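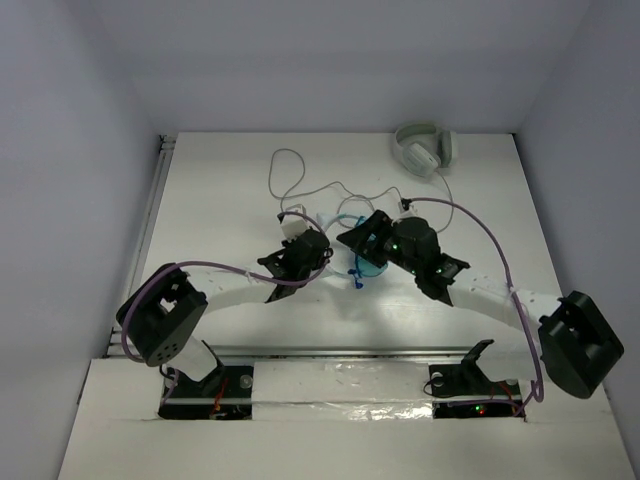 I have become a complete bore about white tabletops. Friends ask how I am and within minutes I am telling them about soft shadows and wiping-down cloths, so I thought I'd better put it all in a blog post and give them a rest.

For years I did everything on dark wood. Sewing, wrapping presents, mending the lamp, the lot. I loved how it looked and never questioned it, even when I was crawling about with a torch after a dropped screw. Then I spent an afternoon at Mateja Georgiou's, helping her sort a tin of old buttons on a white table in a white-walled corner, and I could see everything! Navy and black were suddenly two different colours. I went home and looked at my poor gloomy desk and that was more or less the end of it.

So, white top, white side walls, and a plain light grey at the back. The grey was Mateja's idea and I argued against it for a week. I thought it would look like a dentist's. But with white all the way round you lose the far edge of the table (or I do, particularly in the evening), and a soft grey gives your eyes somewhere to stop. It's also much kinder in photos, if you like to take pictures of what you've been making. White thread in front of a white wall is a sad thing.

I chose a grey called Lodhi, which looked faintly lilac in the tin and gave me a terrible night's sleep. It dried beautifully. Two coats, and a small roller for the corners, which I'd recommend over a brush if your corners are as tight as mine. Do the sides first and let them dry properly before the back. I did not, and there's a patch low down on the left that I shall be touching up in March.

The light is the bit I go on about most. Side walls close to a table do a wonderful job of bouncing it around, so you get this lovely even brightness with only gentle shadows tucked in the corners. My old set-up had one fierce lamp which threw the shadow of my own hand over whatever I was trying to look at. If you've got an alcove or the end of a narrow room going spare, please try it. Even a bit of white card propped on either side makes a difference, and costs next to nothing.

Now, edges. I am a great believer in a raised bit along the front of a worktop. Anything round will head for the floor if you let it — beads, pencils, those tiny springs out of biros — and a low lip or a rail stops most of them. Blagoje Radonjić cut mine for me and wouldn't take any money, so I made him a cake (lemon, slightly sunk). He used aluminium for the rail and I was doubtful about having metal against all that white, but it looks crisp and it wipes clean with everything else.

Where two boards meet you'll get a seam, and seams collect crumbs and fluff like you wouldn't believe. I put clear tape over mine. It crinkles and catches the light and I keep meaning to do something more elegant, but it has lasted far longer than I expected and peels off easily when it gets grubby. Press it down from the middle outwards. Or don't, and have crinkles.

And cables! I held out against zip ties for ages because I thought they looked too much like the back of an office. I was wrong. The little white ones practically disappear on a white surface, and I'm a convert. Leave some slack before you pull them tight. I've also come round to coloured cable. I always bought white so it would hide, then could never tell which one I was unplugging. A purple one is very cheerful and you can follow it all the way to the plug.

As for keeping it clean, people always ask and it's easier than you'd think. You see the marks sooner, so you wipe them sooner. A damp cloth at the end of the day, a drop of washing-up liquid for pencil, and a little bicarb paste for tea rings. Nermina Begović swears by a rubber for scuffs on the walls and she's right about that too.

Next I want to do the shelves in the hall. I've already got the leftover Lodhi.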